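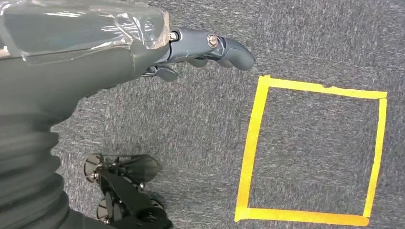 *Gray speckled carpet and tape outline, August 22, 2018*

## Marking the floor before the furniture goes back

Readers of this blog will recall that the ground-floor room was recarpeted in February. The work was carried out by Carlow, and the carpet selected was the gray speckled quality from the Ketum range. The present post records how the furniture is being returned to the room, and in particular the use of tape to fix positions in advance.

The previous arrangement had developed over many years without a plan. Shelving stood where a delivery had left it, and the long table was moved whenever a door had to be opened fully. It was therefore decided that no item would be placed on the new carpet until its position had been agreed and marked.

### Choice of tape

Tape intended for carpet is recommended. Ordinary packing tape holds poorly on a looped surface and may leave adhesive behind. Two products were tried on an offcut kept in the hall closet, and the one purchased from Dimitriou was preferred. It costs more per roll. Tape should be tested on an offcut or in a corner before it is applied in the middle of a room, and the test piece should be left down overnight.

The carpet should be vacuumed first. Loose fiber is considerable in the first weeks after laying and continues at a lower level for months.

### Procedure

1. Measure the base of each item, including any feet that project beyond the body.
2. Transfer the measurements to the floor, working from the longest straight wall.
3. Lay the tape along the outside of the line, so that the item will stand within it.
4. Walk through the room as it would be used on a normal day, and open every door and drawer.
5. Leave the marks in place for several days before moving anything heavy.

The fourth step led to the greatest number of changes. The cabinet from the Pistitz apartment is 700 millimeters deep, and on paper it fitted beside the window. Once marked on the floor, it was seen to leave too little space for a chair to be drawn back. Its position was moved by 31 centimeters and the outline was laid again. Detlef Oltmanns, who assisted with the measuring, had proposed this location at the outset – his sketch has now been placed in the file with the others.

### Speckled carpet in use

Several readers have asked whether a speckled pattern was a sound decision. To date the experience is favorable. Lint and small threads are far less noticeable than on the plain beige that preceded it. The disadvantage is that small objects are difficult to find once dropped. A gray shelf pin was lost for most of a morning and was recovered only by passing a hand over the pile. Shelf pins and screws are now kept in a lidded tin during assembly.

A second matter concerns indentations. Heavy furniture will mark any pile, and felt pads are of limited help beneath a full bookcase. Wide plastic cups have been ordered for the cabinet and for both ends of the long table.

### Remaining work

The bookcases have not yet been assigned a wall. The reading lamp requires an extension cord, and its route must be settled before the table is set down. Tape will be removed slowly, pulled back low against the pile, and any residue will be treated in accordance with the carpet supplier's care sheet. A floor plan with the final measurements will be posted when the cabinet is in place.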